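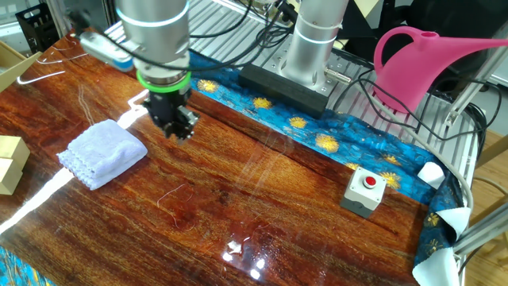

Section 5. Preparing the Table and the First Fold

This section is for student teams of the Lurnton Robotics Club who will do the towel folding task. Please read it completely before you switch on the controller. Section 2 (mounting of the arms) must be finished already, and your team must have the signed safety card.

5.1 Before you start

You will need the team laptop, the task kit, a dry cloth for cleaning, and masking tape. At least two team members must be present. One operates the laptop, and the other one stands beside the emergency stop. These roles can be exchanged between runs but not during a run.

Note: The laptop must have the Marinescu control program installed. If your laptop still shows the old start screen from last season, ask your coach for the new version.

5.2 Preparing the table

1. Clear the working area. Only the objects of your task may stay within the reach of the arm.

2. Wipe the tabletop with the dry cloth, in the direction of the grain. Hairs and lint are easy to miss on the varnish, so look at the surface from a low angle also.

3. Put the emergency stop box near the back edge of the table, with the red button up. Nothing may stand between the box and the person who watches it.

4. Check that the blue cloth lies along the edges and does not come into the working area. If there are folds, push them outward by hand.

5. Look at the cables above the table. They should hang in loose loops and must not touch the fingers of the gripper at any position. Move the arm by hand through its full path to be sure.

CAUTION: Move the arm by hand only when the motor power is off. The status lamp on the controller must be dark.

5.3 Light and reflections

The lacquered tabletop reflects the ceiling lamps strongly. The program searches for the white towel by brightness, and it can take a bright reflection for a corner of the towel. Many teams lose their first afternoon with this problem.

1. Open the Camera page and press Show Mask.

2. Without the towel on the table, the mask should be completely black. If you see white spots, switch off the row of lamps nearest to the window and look again.

3. If spots remain, raise the Threshold value in small steps. Stop when the spots disappear.

4. Put the towel back and check that its whole shape is visible in the mask. A trim or a thin edge may become gray. This is acceptable, but all four corners must be clear.

Note: Repeat these steps when the daylight changes. A value which was good at 2 p.m. can be wrong one hour later.

5.4 Placing the towel

1. Fold the towel by hand into a square and press it flat.

2. Lay it on the left side of the table. It may be a little tilted. The program measures the angle by itself.

3. Mark the position of two corners with small pieces of masking tape. Your next run should begin from the same place.

5.5 Starting the first run

1. Switch on the controller and wait for the ready tone.

2. Set Speed to 5. Do not use a higher value until your coach has seen a complete run.

3. Press Home. The gripper should stop above the table with the fingers pointing down and without touching the wood.

4. Say "starting" in a loud voice and wait for the answer of your partner at the emergency stop.

5. Press Run. Keep your hands and sleeves outside of the table edges until the program shows Finished.

CAUTION: If the gripper presses on the table, push the red button immediately. Do not try to lift the arm by hand. After a stop, switch off the motor power, find the reason, and write it in the team logbook before you press Home again.

5.6 If something is not correct

Message 644 on the laptop: The program did not find the towel. Go back to 5.3.

The gripper closes but does not take the cloth: The height is too large. Lower the Grip Height by one step and try again. Do not change it by more than one step each time.

The towel slides over the table: Check if the fingers touch it before they are closing. The Hatance team reduced this by taking the towel more far from the edge.

When your team has a complete fold, save the settings under your team name and continue with Section 6.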